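4. Mise en service du lave-linge (logements Mondurard, bât. Odier)

Version du 5 janvier, remplace la feuille de décembre. Les anciens numéros de page ne correspondent plus, chercher par titre.

4.1 Avant de brancher

1. Retirer les vis de transport à l'arrière. Clé de 13 non fournie. Garder les vis dans le sachet, avec la notice.
2. Boucher les trous avec les caches plastique. Pousser jusqu'au clic.
3. Régler les pieds. Niveau à bulle posé dessus, dans les deux sens. Resserrer les contre-écrous, sinon tout est à refaire au bout d'un mois.
4. Laisser 25 mm de chaque côté. Plus si possible à l'arrière, à cause du tuyau.

ATTENTION : ne jamais démarrer avec les vis de transport en place. Cuve abîmée, et pas pris en charge par la garantie Skarley.

4.2 Arrivée d'eau

5. Fermer le robinet. Visser le tuyau à la main, puis un quart de tour à la pince. Pas plus.
6. Vérifier le joint côté machine ET côté robinet. Il en manque souvent un dans le carton. Joints de rechange au local technique, bac 29.
7. Ouvrir doucement. Attendre cinq minutes, passer un papier essuie-tout autour des raccords. Si le papier est humide, refermer et reprendre au point 5.

Note : robinets Taheri (poignée à levier) : ouvert = levier dans l'axe du tuyau. Beaucoup d'appels pour « machine en panne » alors que le levier est en travers.

4.3 Vidange

8. Crosse dans la colonne, hauteur mini 60 cm, maxi 90. Ne pas enfoncer à fond.
9. Attacher avec le collier. Un tuyau qui saute pendant la vidange, c'est l'appartement du dessous qui appele.

4.4 Dessus de la machine

Surface à garder dégagée pendant l'essorage. Linge plié, bidons, flacons : à enlever avant de lancer. Hors cycle, aucun souci pour y poser un panier.

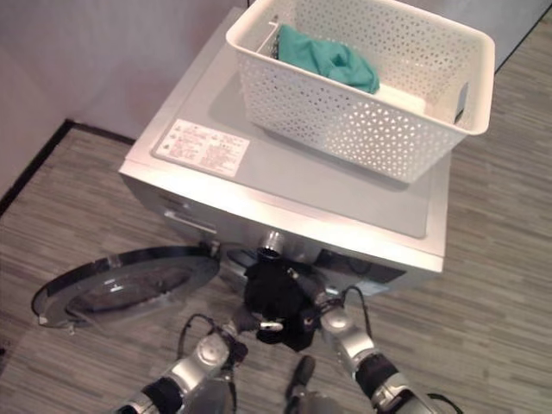 Fig. 6 – Lave-linge à chargement frontal, panier à linge posé sur le dessus.

Charge maxi sur le dessus : voir la notice du modèle. Ne pas monter dessus pour changer une ampoule. Pas de plante en pot, pas d'eau stagnante.

4.5 Premier cycle, à vide

10. Tambour vide. Verifier qu'il ne reste rien dedans : notice, sachet, bac doseur.
11. Une demi-dose de lessive, compartiment II. Pas d'adoucissant.
12. Programme coton, 40 °C, essorage réduit. Départ.
13. Rester à côté pendant le remplissage et la première vidange. Après, on peut partir.
14. Fin de cycle : attendre le déverrouillage du hublot, une à deux minutes. Ne pas forcer la poignée.

Si la machine se déplace à l'essorage : arrêter, reprendre le point 3. Sur sol stratifié, patins antivibrations conseillés (réf. 512, vendus par quatre).

4.6 Pannes courantes

Pas de remplissage : robinet fermé, tuyau pincé, filtre d'arrivée bouché.
Pas de vidange : crosse trop haute ou filtre de pompe. Prévoir serpillère et bac plat avant d'ouvrir, il sort toujours de l'eau.
Rien ne s'allume : prise, puis disjoncteur, puis sécurité enfant (appui long, voir 4.8).
Odeur : laisser hublot et bac entrouverts entre deux lavages, essuyer le joint.

CAUTION : la porte peut rester chaude après un lavage haute température. Enfants à l'écart.

Suite en 4.7, entretien du filtre.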